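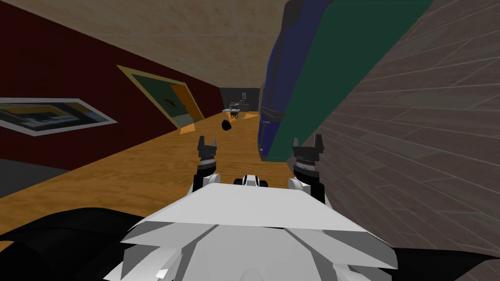

Roder (software)

Roder is a software package for planning and carrying out the movements of two-armed mobile robots inside buildings. It joins a route planner, an arm planner and a perception layer in one program, so that a robot traveling down a hallway can keep track of its base and both of its arms at the same time. Most of the work done with it takes place in simulation, in furnished indoor worlds seen from the robot's own viewpoint, and only later on a physical machine.

Background

Roder grew out of an older navigation program called Owen, which was written for robots without arms and treated the whole machine as a single upright cylinder. That was a perfectly sensible choice for the robots of its day, and Owen is still fondly remembered by the people who learned on it, but a cylinder wide enough to hold two outstretched arms will hardly fit through an ordinary doorway. Etornam Zakaria began a replacement planner while working at Gunano, and Dwynwen Bowen joined soon afterward to write the perception side. The first public version came out on 2020-09-23, and a second followed in December with a rewritten map format.

How it works

The program keeps two maps. The coarse one is a flat floor plan, used for choosing a path from one end of a building to the other. The fine one is a three-dimensional map of everything close to the robot, and it is here that walls, door frames and tall furniture are stored in enough detail to plan around with a gripper. The fine map is refreshed 30 times a second, the coarse one much less often.

When a route is requested, Roder first draws a path on the floor plan and then checks it against the fine map, trying a handful of arm postures at each step – tucked in, raised, or held forward with the grippers upright. If no posture fits, the path is sent back and a new one is drawn. People new to the program are often surprised at how much of its time goes into this back and forth, but it is what lets a wide robot pass along a corridor with something tall standing against one wall.

Perception has its own share of the trouble. A head camera that looks forward over the body will nearly always have some of the robot in view, and an unwary mapper would happily record the robot's own plating and wrists as obstacles that follow it everywhere. Roder removes them with a self-filter, which works out from the joint angles where each part of the body ought to appear and drops those points before the map is updated. The same module corrects for camera tilt. A strongly slanted view is rotated back to level before the floor is searched for, and small loose objects on it are then marked as separate items and kept out of the wall layer.

Simulation and testing

Roder's test worlds are built with a companion tool named Porkby, which lays out hallways, rooms and doors and dresses them in varied colors and surfaces, from wood floors to tiled or brick-patterned walls. The standard set holds 200 hallways, and a full test run sends the robot on 1,000 trips through them. A trip counts as failed if any part of the body or arms touches a wall or a piece of furniture, however lightly.

Limitations

The planner assumes that furniture stays put while a path is being followed, and it copes poorly with doors that swing. It supports robots with up to 18 joints, counting both arms and grippers. Stairs are not handled at all.

See also

Owen (navigation program)
Porkby
Motion planning
Self-filtering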